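Kairys Lending Library to Reopen Its Craft and Repair Collection

Members' Newsletter, 10/10/2020
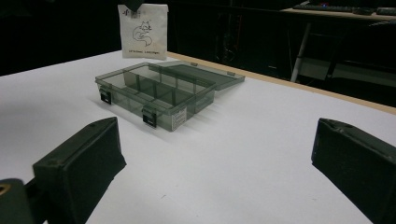

A compartment box with its lid open.

The Kairys Lending Library will resume loans from its craft and repair collection this month. The collection has been closed to borrowers since August, when the shelving in the lower reading room was replaced and the catalog was moved to the Skotel system.

The collection now holds more than 200 items, including sewing kits, bookbinding presses, bead looms and sets of small hand tools. Items may be borrowed for 16 days and renewed once, provided that no other member has placed a hold. Each household may have up to three items on loan at a time.

Margus Juška, head of lending services, has asked members to review the revised terms before placing a request. "Most of our late returns in the past were kits with a part missing," he said. "We would much prefer that members bring the kit back on time and tell us what is lost. Small parts can usually be replaced from stock."

Requests may be made by telephone or at the front desk. Pickup is by appointment only, at the Cavar Street entrance. Returned kits will be set aside for six days before they are checked and shelved, and members will continue to see them listed as "on loan" during that period. Overdue fees will not be charged for those days.

The library also wishes to thank Eneneo for its grant toward new storage and labels. Povilas Kļaviņa, who has managed the collection's inventory through the closure, will accept donations of unused thread, buttons, needles and fasteners. Donors should call ahead, as space for incoming material is limited. Power tools, paints and adhesives cannot be accepted.

Members whose cards expired during the closure may renew them at the front desk without a new application.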